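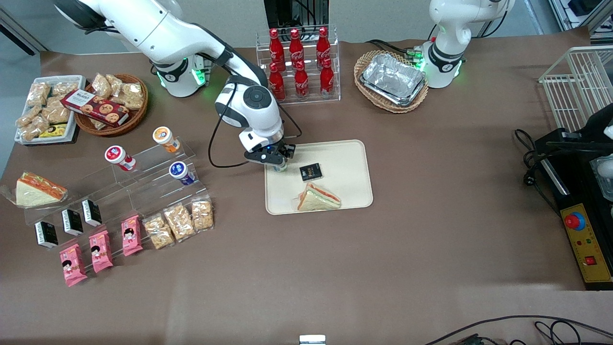

I stopped buying lunch at work in March and I've had a few people ask how it's going, so I'm writing it down in one place.

The background is that I work in an industrial estate on the edge of town. There is a servo, a tyre place, a cafe called Dehghan that closes at two, and a lot of footpath with nothing beside it. For most of the time I've worked there I bought a sandwich and a drink every day, and usually something sweet at three in the afternoon. I never thought of it as a habit. It was just what happened at lunchtime.

Then I went through my bank statements for tax and the number was bad. I don't want to put the yearly total up here, but on an ordinary day I was spending $23 if I included the coffee. A day when I forgot breakfast was worse. I don't earn so much that this is sensible, and I wasn't enjoying most of it. Servo sandwiches are fine. I could not have told you an hour later what was in the one I'd had.

The first attempt was a failure. I did what all the articles say and cooked on the weekend, a big pot of lentil and pumpkin soup, and portioned it into containers. By the third day I couldn't face it. I put the last two in the work freezer and they stayed there until the fridge got cleaned out. I've since worked out that I don't mind eating the same breakfast forever but I can't do it with lunch.

The second attempt was to make something the night before. This worked for longer. The trouble was that I get home at six-thirty, and by the time dinner is eaten and the dishes are done I don't want to see the kitchen again. On nights I had netball it didn't happen, and then the next day I was back at the servo counter with a pie.

What has stuck is keeping food at work. I have a drawer and half a shelf in the fridge. In the drawer are crackers, tins of tuna, a jar of peanut butter, two-minute noodles, some dried apricots and a sharp knife wrapped in a tea towel. In the fridge I keep cheese, tomatoes, a bag of spinach and whatever fruit is cheap. I bring in a loaf of bread and freeze half. I top all this up when I do the normal shop, and it comes to $42 for the fortnight, with the odd week where I need cheese early.

It takes me five minutes to put lunch together, and I can decide what I want when I'm hungry for it. That was the part I'd been missing with the soup.

A few things I've changed along the way.

I bought a proper lunch box and then stopped using it. It was a Tulta, the one with the little compartments, and it was on special for $25. The compartments are too small for an apple and the seal holds onto the smell of onion. I use a plate from the work kitchen now. My niece has the lunch box and keeps beads in it.

I tried tracking it all with Fiteo for a month. I liked the graph, but it wanted to know the weight of everything, and I wasn't going to put a tomato on a set of scales in front of the blokes from dispatch. I kept a tally on the back of the drawer instead, one stroke for each day I didn't buy anything. By the end of the first month there were 20 strokes, and after that I didn't need to keep count.

I still buy lunch sometimes. Dehghan does a spinach and feta roll that I can't make at home, and if it's someone's birthday we all walk over. I don't count that as slipping. When it was every day I didn't look forward to it, and now I do. They've noticed I come in less. The woman on the coffee machine asked if I'd been sick.

The three o'clock thing has been harder. I'd assumed I was hungry at three, but if I have toast then I still want the chocolate afterwards. What I want is to get up from the desk. So I've been doing a lap of the block, past the tyre place and back along the drain, and then having a cup of tea. Some days I have the tea and a biscuit as well. There is a tin in the office that somebody keeps filling with Scotch Fingers and I'm not made of stone.

Coffee I haven't touched, in the sense that I haven't tried to cut it down. I make one at home before I leave and have instant at work. I know what people think of instant. I was brought up on it.

The one real problem has been the fridge. It's shared by everyone on our side of the building and there's an unwritten rule that anything without a name on it is fair game by the end of the week. I lost a whole block of tasty cheese in April. I've since put everything in an ice cream container with masking tape on the lid, and nothing has gone missing, though the container does get moved to the back behind the milk and I have to dig for it.

I was away for work in May, at the Ullitz depot, which is four hours up the highway with one roadhouse in between. I took an esky. It had sandwiches, boiled eggs, grapes and a frozen water bottle to keep it all cold. I felt like my mother, who has never bought food on a road trip in her life and used to pull over next to any river to get the thermos out. As kids we would have given anything for hot chips. I ate my egg sandwich in a rest area with a good view of a wheat silo and it was perfectly nice.

The money I've saved is going to the car, which needs a timing belt. I'd like to say it was going to something better, but the mechanic has been mentioning the belt since last winter.

If anyone has ideas for the drawer, leave them in the comments. I'm getting tired of tuna, and I've already tried the tinned chicken. I won't be trying it again.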